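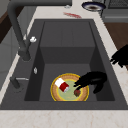
Where do I find the barcode for the Stonstead show?
Open the order in Kondora, choose Tickets, then tap the performance. The barcode is under the seat number.

Ticket 246
Subject: Barcodes missing from concert orders, Kemeys folk and blues evening
Opened by: Lavanya Pillai, box office
Assigned to: Hefin Trevor
Opened: October 2018
Status: Resolved

Lavanya Pillai
Customers who booked the Kemeys concert with a presale code can see the order but no barcode. The Tickets tab shows "Pending release". Orders placed in the general sale look normal. Card payments have been taken in both cases. Resending the confirmation email makes no difference.

Hefin Trevor
Reproduced with a test order in the stalls. Presale orders are being written with release state 2. They should move to state 3 when the general sale opens. The release job ran on time and logged no errors, but it skipped this event.
Please don't cancel and rebook anyone. The seats are held correctly and cancelling will put them back on public sale.

Erdal Türkmen
The event was copied from the April concert at Stonstead. The copy kept the old presale end date, so the job treats the presale as closed and already processed. Reset the date on the event record and ran the job by hand on one order. Barcode issued, scans green on the door handset.

Hefin Trevor
Approved for the whole event. Run it with email off, otherwise general sale customers get a second confirmation. 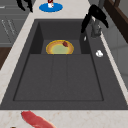 Can a customer still get in with the PDF they printed before the fix?
Only if the PDF has a barcode on it. A printout marked "Pending release" needs to be downloaded again or reprinted at the box office.

Erdal Türkmen
Job complete. No presale orders left in state 2. Seat map matches the sales report.

Lavanya Pillai
Checked the balcony and the wheelchair spaces, all have barcodes. One customer had a blank page in the Grokik wallet app until she signed out and back in.

Erdal Türkmen
Wallet cache. It clears on sign-in. Added to the known issues page.

Hefin Trevor
Copying an event now blanks the presale dates and won't save until they are filled in. Chiến Nông has reviewed the change and it is live. Closing.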